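Gidari folding step stool, reviewed by Jelle Mulder

I bought this in March to reach the top shelves in the pantry. It cost 40 euros and came from Drurnetti in one flat box. The treads are wide enough for my work boots and the rubber feet grip well on tiles. Folding it takes both hands, as the catch is stiff.

The older Rätsep stool I had before was lighter but wobbled on the second step. I'd still choose the Gidari. One foot cap came off after 7 weeks and Drurnetti posted a new one free of charge. 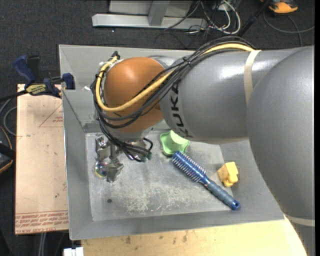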